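Search the archive Search Advanced search

Usenstead list: home and small-site automation
Re: Prilto rail pack, is the service contract any use?
September, 16:20, from: R. Bhatt

Earlier in this thread:

> We have been offered the Prilto rail pack on a trial basis, with the
> support contract quoted at £332 a month on top. As I understand it
> you get the hanger picking software, the teach routine and remote
> help from Taltholm. You supply the robot and the rail.
>
> Our case is a small alterations shop. Mixed garments, mostly on
> wooden hangers, all lengths. Things to find out before we sign:
>
> a) does it take the hanger by the neck or does it grab cloth
> b) what happens when the hangers are close together
> c) does it need a special rail
> d) is the remote help any good
>
> The brochure covers shirts of one size on identical hangers, spaced
> evenly. We have no rail that looks like that.

We have had the pack on trial and I kept a log, so I will answer in your order. The short version: the picking is sound, the teach routine is slow, and the contract is priced for somebody with more rails than you have. Release tested was the one Taltholm ships at the moment. I did not test the older one and cannot say what changed.

The robot is ours and is outside this review. It has a parallel gripper on each arm and a small camera near each one, and the pack will run with that arrangement. Prilto list what they support in the install notes. Read that list before you ask for a trial, and check the wrist camera entry in particular, as the pack does nothing useful without one.

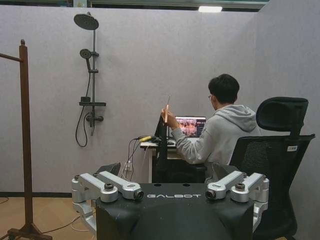

R. Bhatt

On (a). It goes for the neck of the hanger, just under the hook. The software finds the hook first, then follows it down to the wood, then closes on the neck from the side it thinks is clear. If it cannot see a hook it stops and says so. It never fell back to grabbing cloth on our rail, and there is a setting (neck_only) which is on by default and which I would leave on.

The approach is the slow part. It comes up from low down, pauses short of the rail, takes a second look, and then moves in. You can shorten the pause in the settings file. I did, and got more refusals, so I put it back.

Over the trial I ran 47 picks with the log switched on. A refusal means the arm stopped before touching anything and asked for help. A fault means it closed on the wrong thing or on nothing. There were refusals in most sessions and 2 faults in all. Both faults were on dark hangers with dark garments, and in both the gripper had closed just in front of the neck. The depth estimate was short. Light wooden hangers gave no faults. If you can choose your hangers, choose pale ones.
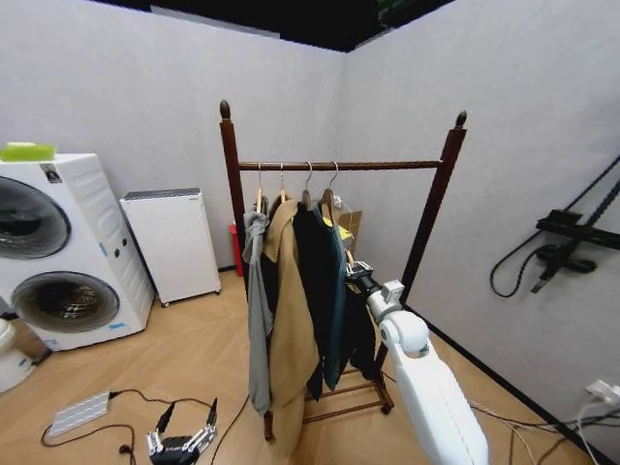
The other thing that affects the approach is garment length. A long coat next to a short jacket means the arm has a wall of cloth on one side on its way up, and the planner will not brush against it unless you raise the contact limit. The default limit is low. I raised it one step and the arm then pushed gently past a coat hem without complaint. I would not raise it further with anything delicate on the rail.

On (b). Close hangers are the weak point, as you guessed. The pack wants a gap on one side of the neck wide enough for a finger. With garments bunched together it refuses the inner ones and offers the end one instead. There is a "part" move meant to push neighbours along the rail first. It works on a smooth rail. On a rough one the hooks stick, the hanger tilts, and the vision loses it. In practice I told it to clear from the free end inwards and the problem mostly went away, at the cost of picking in an order you may not want. For an alterations shop where you need one named garment out of the middle, that is a real limit and you should ask Taltholm about it in writing.

On (c). No special rail. Ours is an ordinary dark wooden clothes rack on small casters, with a slatted shelf near the floor. The install notes ask for a fixed rail and they are right to. Casters let the rack creep when the gripper pulls, and after a handful of picks the taught position is out. Chock the wheels or take them off. Prilto sell floor clamps, which I did not buy.

The notes also ask for finials and other end pieces to be entered as obstacles by hand. Do this properly. The automatic scan got the posts and the shelf right and treated the turned tops as noise, so the planner was happy to route the elbow through them until I added a box round each.
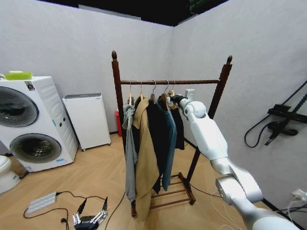 Posted by R. Bhatt to the Usenstead list

Teach routine, which you did not ask about but should have. You jog the arm to each end of the rail, confirm, then let it sweep. The sweep has to be done again whenever the rack moves or the lighting changes much. It is dull work and there is no way to save more than one rail per project in this release. If you have 2 rails you need two projects and you switch between them by hand. I asked whether this would change and was told it was on the list.

Floor cables deserve a line. The planner knows nothing about anything it was not told to look at, and it was not told to look at the floor. Keep leads out of the path of the arm or model them. We also keep the gripper leads slack enough for the full reach, which took some trial and error at the wrist.

On (d). Remote help is competent and slow in the morning. Each request goes through a web form that wants the log, the settings file and a wrist camera capture. Send all three the first time. Requests with one missing came back with a form reply and went to the end of the queue. When I did get an engineer the answers were specific: they spotted my wrong finger length from the log alone, and the fix held. They will also connect to the controller directly if you open a port – I declined, and they did not press the point.

Things I would ask for before signing:

- a price per rail instead of per site
- the settings reference, which is not in the trial download
- confirmation that the pack keeps running if the contract lapses (the wording I have is unclear)

Finger choice matters more than the notes suggest. Narrow fingers get in beside the neck and have less to hold; wide ones grip well and need more gap. We stayed with narrow ones. A short garment can hang down into the space between them on the way in, and the vision copes with this provided the hook is still in view. If the hook is hidden it refuses, as described above.

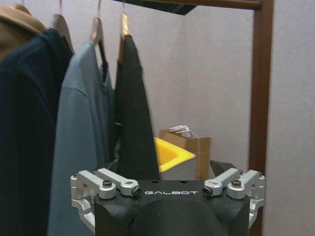
Wrist view: black garment hanging between the gripper fingers.

For your shop I would take the trial, use your own hangers and your worst rail, and leave the contract alone until they answer the question about picking from the middle. If you already have somebody who can read a settings file, most of what the contract covers you can do yourselves.

I can send the log as plain text to anyone who wants it. It has the refusal codes in it, which the trial manual does not explain, and I have added my guesses in a separate column. Code 9 I never worked out. If anyone else on the list has run this pack with a metal rail I should like to know whether the part move behaves any better.

Regards
RB

Contact the list owner | Copyright remains with the individual posters | Back to top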